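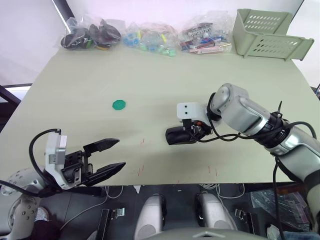
Kleinteile aus Kunststoff gehören nach Sorte getrennt gelagert, und die Trennung beginnt beim Gebinde. Für Mengen bis 100 Stück genügt ein Druckverschlussbeutel aus Polyethylen, darüber ist eine Dose mit Schraubdeckel vorzuziehen. Klare Kunststoffbeutel wie die drei an der hinteren Tischkante haben den Vorteil, dass der Inhalt ohne Öffnen geprüft werden kann. Eingefärbte Beutel verlängern die Suche und sind nur für lichtempfindliche Ware sinnvoll, etwa für Gummiringe und Dichtungen.

Beschriftung

Auf Polyethylen haften Papieretiketten schlecht. Dauerhafter ist ein Kartonstreifen, der in den Beutel gelegt wird, mit der Schrift nach außen. Angegeben werden Bezeichnung, Maß und Werkstoff, bei Schrauben zusätzlich Antrieb und Festigkeitsklasse. Bleistift verblasst nicht und greift Kunststoff nicht an. Filzschreiber auf Lösemittelbasis hält auf der Folie einige Monate, wird aber durch Öl und Handschweiß abgetragen.

Feuchtigkeit

Stahlteile rosten auch im geschlossenen Beutel, wenn sie feucht eingelegt werden. Vor dem Verpacken eine Stunde bei Raumtemperatur offen auslegen, bei kalt gelagerter Ware länger. Ein Trockenmittelbeutel von 5 g reicht für eine Dose mit einem Liter Inhalt. Verzinkte Teile nicht zusammen mit blankem Stahl aufbewahren. Polyamid verhält sich umgekehrt: Zu trocken gelagerte Dübel und Clips werden spröde und brechen beim Einsetzen. Sie kommen ohne Trockenmittel in den Beutel.

Reinigung verschmutzter Teile

Verölte Kunststoffteile in lauwarmem Wasser mit einigen Tropfen Spülmittel waschen, in einem feinmaschigen Sieb abspülen, auf einem Baumwolltuch trocknen. Aceton und Nitroverdünnung sind für ABS und Polystyrol ungeeignet, die Oberfläche wird matt und klebrig. Isopropanol ist bei den meisten Sorten unkritisch, bei Acrylglas entstehen Spannungsrisse.

Sortieren

Eine ebene, einfarbige Unterlage verwenden, deren Farbton sich von den Teilen abhebt. Größere Bestände zuerst grob nach Durchmesser trennen, danach nach Länge. Rund 1000 gemischte Schrauben sind an einem Abend zu schaffen, wenn der Rest unter M3 ungeöffnet bleibt und später gewogen wird. Zum Auszählen über das Gewicht 16 gleiche Teile wiegen, durch 16 teilen und das Gesamtgewicht durch das Ergebnis dividieren. Eine Küchenwaage mit Grammteilung ist für kleine Muttern zu grob.

Aufbewahrungsort

Beutel stehend in flache Kästen stellen, die Öffnung nach oben. Ein Kasten pro Gewindegröße. Im Heizungskeller nicht direkt neben dem Kessel lagern, im August auch nicht unter dem Dachfenster. Weichmacherhaltige Teile (Kabeltüllen, PVC-Füße) nie in Kontakt mit Polystyrolboxen bringen, die Boxen werden an den Auflagestellen angelöst.

Ayuba Atinga
Stand: 2026-07-26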